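Gelska Nanoparticle Synthesis Kit, Silver and Gold

Cat. no. 1118
In stock, ships cold

The Gelska kit makes citrate-capped silver or gold particles on an ordinary stirring hot plate, in glassware you already own and should probably wash again. Each kit holds enough reagent for 17 preparations of 100 mL. Beginners should expect 16 good ones and a brown one.

What you get
Metal salt stock, silver or gold (choose at checkout)
Trisodium citrate, pre-weighed
Two stir bars, for when the first goes down the sink
Printed protocol, four pages, one of them about washing glassware

Storage
Keep the salt stocks in the dark at 4 °C. The citrate will sit happily on a shelf. The protocol should live near the hot plate — past customers have filed it somewhere safe and then written to us for another.

Use with virus and cell work
Particles can go into plaque assays after one spin and a resuspension in sterile water. Spin at 3000 x g and no faster, unless you want a pellet with the character of a roof tile. Run a citrate-only control. Reviewers will ask for it, and they will be right.

Not included
Aqua regia, patience, a zeta potential instrument. For research use only. Not for use in people, animals or grant renewals.

Questions about bulk orders go to Olga Fonseca at the Futidon order desk, mornings only.

Customer reviews (1)

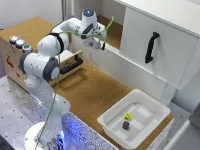 Lihua Kong: Gold worked on the second try, silver on the first. The page on glassware is longer than it needs to be, but I rewashed everything and my batches did stop turning gray. Please sell the citrate separately, I ran out of it well before the salt.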